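Stalen releases Codus, a method for learning two-handed packing from hand-held gripper recordings

CESSIDE, 15th June – Stalen today published the method and results for Codus, a training procedure that lets a two-arm robot learn packing tasks from recordings made by people using hand-held grippers. No robot is needed while the recordings are made. The report, the training code and the evaluation sheets are available from the Stalen research page.

Codus addresses a known problem in two-handed work. When two grippers act on the same object, each wrist camera sees the object and part of the other gripper. Earlier policies trained at Stalen treated the other gripper as background. They performed well on single-arm picks and poorly when one hand had to hold an item while the other took it over.

The new method adds a relative pose target to the training loss. For each time step, the model predicts the motion of its own gripper and the position of the second gripper in its own camera coordinates. The two predictions share one image encoder. At run time the second prediction is compared with the known arm positions, and the arms slow down when the two values disagree beyond a set limit.

The training set holds 3666 demonstrations recorded on ordinary desks and tables, with cartons, gift boxes, tubes and small cosmetic containers left where they would normally be. Reflective and transparent items were included on purpose. A clear shell over a metallic body gives highlights that move with the camera, and depth estimates on such surfaces are often wrong. Codus uses color images and gripper tracking only, with no depth input.

Evaluation was done on a two-arm bench robot in the Gazi laboratory. The team ran 773 trials across 20 object types, none of which appear in the training set. Each trial began with the item lying outside an open box and ended when the item was released inside it or when a time limit was reached. Starting positions were drawn by a script and set by an operator who did not know which policy was loaded.

Codus completed more trials than the single-view baseline on every object type. The gain was largest on items that had to change hands and smallest on flat items, where either arm could do the job alone. Removing the relative pose target while keeping all other settings the same brought the results back close to the baseline. Full tables, including failures by cause, are in the report.

"The second gripper was always in the picture and we were throwing that information away," said Kenji Obi, lead author of the report. "Adding it to the loss took 2 short changes to the training code. Cleaning the tracking data took much longer."

The report lists several limits. Tracking drops out when both grippers are close to the operator's body, and those segments had to be discarded. Soft bags were not tested. The policy also has no sense of grip force – items were chosen so that the finger pads could close on them without damage.

"We would like other groups to run the same bench test with their own pads and their own objects," said Tavion Park, who directed the evaluation. "The scoring sheet is short and the trial script is included."

Stalen will release the recordings in July, after a check for personal information in the backgrounds. 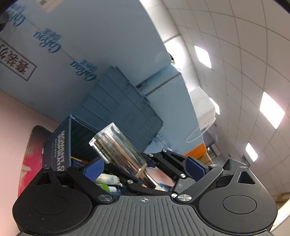 Can the method be used with only one arm?

The code will run with a single arm, but the relative pose target has to be switched off, and the policy then behaves like the single-view baseline.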